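Speaker notes – Teaching a robot with your own two hands
Posted December 2, 2024 by the Skundow teleoperation group

We use cookies to remember your settings and count visits. Manage preferences | Accept

Opening. Wait for the title to come up. Say hello, thank the Traltside meetup for the room, then go straight in.

I want to start with a question for the room. Who here has taught a kid to tie their shoes? Hands up. Okay, and how much of that did you do by talking? (Pause, let them laugh.) You put your hands over their hands and you went through it together. That's the talk, really. The rest is cables and file formats, and I love those too, so stay with me!

Two ways in. First one is hand guiding – you grab the arm, the motors go soft, and you drag it through the task. It feels wonderful the first time. You feel the weight of the elbow, you feel where the wrist runs out of travel. Downside: your own body is standing in the middle of the workspace, and your forearm ends up in half the camera views.

Second one is remote control. You sit somewhere else with a controller, you see what the robot's cameras see, and you drive. Our setup is called Pasichnyk and it works the same way with a real arm or a simulated kitchen. Same controller, same recording button, same mistakes. I'll spend most of my time on this one.

Why the simulated kitchen? Resets! In the lab I knock something off the counter and I'm on my knees for a minute. In the sim I press a key and everything is back on the marble. On a good day I get 70 demonstrations done before my thumbs complain. In the lab I'm pleased with half that.

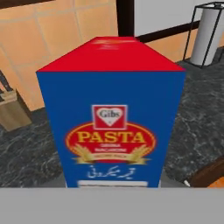 The wrist view is where new operators get into trouble. You're looking past your own gripper, and a tall box of pasta gets very big very quickly. People stare at the label. It's bright, it's red and gold, of course they do! What I ask them to watch is the countertop on either side of the box, and whether those two strips of marble are staying even as they move. If one is shrinking, you're drifting sideways. Slow down, fix it, carry on.

(Ask: has anyone here driven an arm from a wrist camera? If yes, get them to say what was hardest. Don't rush this bit.)

Depth is the other one. A single view won't tell you much about how far away the thing is, so we teach people to swap to the side camera before they close the fingers. Six practice runs with the swap, then they record. It used to be two, and I was throwing out far too many files.

What makes a good demonstration. Go steady. Don't stop dead in the middle to think, or the robot learns to stop dead in the middle. Keep your little corrections in, though – I really mean this. A run where you come in a bit crooked and straighten up is gold, and I used to delete those. All through April I deleted them! Then we put them back in and the policy got noticeably calmer near the object.

Vary the start. Nine starting poses for the arm, and shuffle them. Operators have favourites and they'll go back to them if you let them.

Labelling. Keep it boring. Task name, object, operator, keep or toss. The Zullton tool we use will let you add a whole paragraph of notes per run and I promise no one reads it back.

Demo slot. Check the controller is paired BEFORE walking on. Drive one pick live, then hand the controller to someone in the front row. If the network is flaky, skip to the replay and talk over it.

Questions I expect: how many demos do you need (depends on the task, be frank), does sim data carry over to the real arm (partly, we mix both), can left-handed people use the controller (yes, flip it in settings, I'm one of them).

Water. Leave the contact slide up while packing the gear.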